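Home | Programs | Reports from Grantees | News | Contact

Sultbridge Student Robotics Club: Spring Progress Report to the Hrynyshyn Fund

Monday, May 21, 2018

Dear friends at the Fund,

We are coming to the end of our first full school year with the arm, and I have a lot to tell you! When you approved the grant last September the club had one bench, a box of hobby servos and a room we shared with the chess players. We now have an arm that runs every week, a wrist camera the students can all work with, and a group of teenagers who have to be sent home when the building closes.

Where the project stands

You'll remember that the students picked the theme themselves. They call it Pruvgate, after the old nursery gate at the end of the school lane, and the goal is an arm that can help at a potting bench: pick up pots and other vessels, take one out of another, put them down where they belong. The fall term went into safety training and learning to move the arm by hand and by program. In January we started on gripping, and gripping has taken up most of our time ever since.

Pots turned out to be a wonderful choice. They taper, so a grip that holds near the rim slides when you try it near the base. They come in different finishes. And they nest, which sounds like nothing until you ask a machine to deal with it. A small pot in a larger one can stick, and pulling on the wrong part brings both along.

The students logged 400 grasp attempts between February and the start of May. Of those, 113 were on nested pairs, which we had not planned to reach until next year. The single pots are going well. The nested pairs are uneven: some sessions nearly everything comes apart cleanly, and the next week the same program drops the first three. The group working on this has begun sorting the failures by where the fingers closed, and they think the height of the grip matters more than how hard it squeezes. I'm inclined to agree, but they want more runs before they'll put it in writing, and I was very pleased to hear them say so.

The wrist camera

This was the second item in your grant and I think it was the best money we spent. Before it was mounted, only the students standing next to the bench could tell why a grip had failed. Now everyone can look at the same view and argue over it. We have had some terrific arguments. One of the ninth graders noticed that the fingertips were meeting one pot at slightly different heights, went off and adjusted the approach, and had it fixed before the end of the session.

The camera has also given us a job for students who don't care for programming. They label the saved pictures: which object, held or not held, one vessel or two. Translucent ones are the hardest to label, and the two labelers don't always agree about where the edge is. We keep both answers and talk it through the following week.

Attendance and running of the club

We have 13 regular members, up from eight in the fall. Sessions run for 60 minutes officially and usually a good deal longer. Every member has passed the bench safety check, and no one joins in at the arm until they have. The older students now give the check to the newer ones and are much stricter than I ever was.

In April we took the project to the Tonon student showcase. We didn't place, but the judges stayed at our table well past their slot, and two students from another school have asked whether they can visit in the fall.

What hasn't gone to plan

The written guide for other clubs is behind. We have good notes on setup and safety and very little on gripping, mostly since the method keeps changing under us. I'd like to move that deadline to the end of September if you are willing. We also spent less on materials than we budgeted, as parents have been generous with old pots, and I would like to put the difference toward spare fingertip pads.

Next steps

Over the summer a small group will keep going with the nested pairs, trying low, middle and high grips on each. After that comes placing, which means setting a pot down upright in a marked spot. The students would also love to try a pot with soil in it. I have said we'll see.

Please come by any time we are open. They would be delighted to show you, and you should plan on staying a while.

With warm thanks from all of us,

Maksym Ivanyshyn
Club leader

Recent reports

Sultbridge Student Robotics Club: Fall Report
Tonon Student Showcase: Notes from the Organizers
Hrynyshyn Fund: How to Request a Change of Deadline
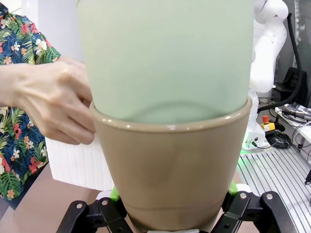 Nested pair, gripped at the base of the tan pot, with a hand at the rim.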